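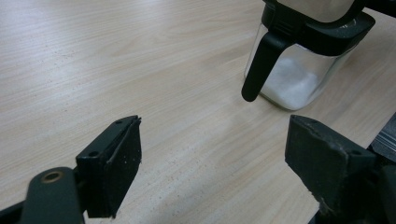

I gave up coffee for February and I have been a pill about it since day one! My sister swears by the roasted barley stuff, so I drove out to Skirkham for a bag (38 minutes each way, in sleet) and it tastes like toast somebody rinsed. I drink it anyway, at the pale wood tabletop with all those tiny dark specks on it, and sulk. The headaches quit after five days, and I'm sleeping like a rock, so fine, maybe there's something to it. Still counting down to March, though.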